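Brunthorpe Community House: Gallery of the Refurbished Activity Rooms

Posted 6/2/19

The refurbishment of the activity rooms at Brunthorpe Community House is now complete, and the rooms are open for bookings. This page has been prepared for residents, hiring groups and program leaders who wish to know what has been provided before they apply for a space. The notes are arranged by room and follow the order of the floor plan displayed in the foyer.

The rooms are used for craft, sewing, model building, repair mornings and small meetings. Furniture was selected for ease of cleaning and for its suitability to shared use. Over 3,000 bookings have been recorded at the House since it first opened, and the old tables had been in service for most of that period.

## Kunda Room

The Kunda Room is the larger of the two rooms and seats the sewing and quilting groups. Tables may be placed end to end for cutting out or separated for individual work. Irons and ironing boards are kept in the tall cupboard beside the door and must be cool before they are returned.

Hirers are asked to leave the centre aisle clear at all times. Extension leads are to be run along the wall and taped down with the tape supplied.

Colour charts, pattern paper and tailor's chalk are held at the front desk and may be signed out for the length of a session. Fabric offcuts should be placed in the bag provided and not in the general rubbish.

## Palacios Room

The Palacios Room, also listed on the booking form as Room 207, is intended for bench and tabletop activities. Walls and working surfaces have been kept plain in this room, and notices are confined to the corridor board outside.

A cutting mat must be placed under any blade, and newspaper or a drop sheet under glue, paint or varnish. Mats are stored flat on the lower shelf of the corridor cupboard. Clamps may be used on table edges provided that a scrap of felt is placed beneath the jaws.

**Tabletop work area.** White table surface against a plain off-white wall.
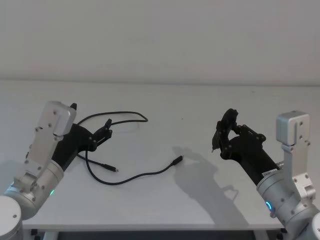 **How should a white tabletop be cleaned at the end of a session?**

Wipe it with a damp cloth and a small amount of Bromix, then dry it with a clean towel. Scouring pads and bleach are not to be used on any table in the House. Marks that remain after wiping should be reported at the front desk and entered in the room book.

## Bookings and access

Sessions are booked in blocks of 2 hours. Setting up and packing away are included in the booked time, and groups requiring longer should apply for consecutive blocks. Regular hirers are asked to renew their bookings in May.

Keys are collected from the front desk and returned to the same place. Both rooms are on the ground floor and are reached from the main entrance by a level path. Enquiries about storage of unfinished work should be made in writing before the first session.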